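Rindgate's PC teardown kit goes on sale, and I got a morning with it

1st February 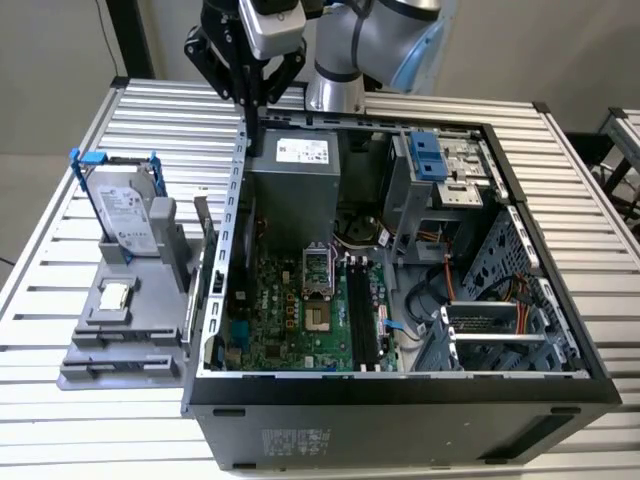 The arm over an opened Dell desktop, with a hard drive and a processor parked in the fixture at left.

I have taken apart a lot of old office computers in my life, mostly on the kitchen floor, and I still lose a screw every time. So when Rindgate said its desktop teardown kit was finally ready to order, I asked if I could come and watch it work before writing anything. They said yes, and I spent a morning at their Hostport workshop with a coffee and a bad chair.

The kit is called Ticona. For your money you get a set of gripper fingers, a wrist camera housing, a stepped parts fixture and a year of the software that ties it together. You do not get the arm! Rindgate assumes you have one already, or that you'll buy one through a dealer, and the price of $3000 makes a lot more sense once you know that. I had to read the order page twice to catch it, and I think they should put it in bigger type.

The idea is pretty simple. You lay a tower on its side with the panel off, and the arm goes in from the top for the parts worth saving - processors, memory, drives. The fixture is the bit I liked most. It's gray, 3D-printed, and it sits right next to the case. A hard drive can stand upright in the back, still in its blue caddy, and the processor gets a little pocket of its own at the front. Rindgate gives you the print files too, so if you crack one you can make another overnight (or change the pockets to suit whatever odd machines you get in).

How does it do? Better than I was ready for on processors, which I would have bet money against. Lifting a chip out of a socket full of tiny contacts makes me nervous even with my own fingers. The company says its test bench has been through 1623 machines since August, and that 722 of those were small office desktops a lot like the one I saw. I can't check those numbers, but the people running it sure didn't look worried.

Cables are where it slows down. If a bundle of power leads has flopped across something, the software stops and asks for a person to move it, and old desktops are basically boxes of floppy cables. I got up to see what it was asking for more than once. Rindgate told me an update is coming for that, with no date attached, so I'd buy the kit for what it does now.

Setup was fine, if a little fussy. The wrist camera has to be lined up with the fixture at the start of a shift, and the on-screen steps for that are good. The printed manual is thin and the wiring page was too small for me to read without my glasses.

Should you get one? If you fix up a computer or two a month, no, keep your screwdriver. If you run a repair shop or a recycling center with pallets of the same model coming through the door, I'd at least ask for a demo, and bring your own worst machine along when you go. I'd have loved to see it try the dusty thing from under my desk.

Orders are open now through Rindgate and its reseller Zendarport, with shipping promised in 3 weeks. The software is free for the first year and renews yearly after that, but the renewal price wasn't on the page when I looked. I've asked for it and will add it here when I hear back.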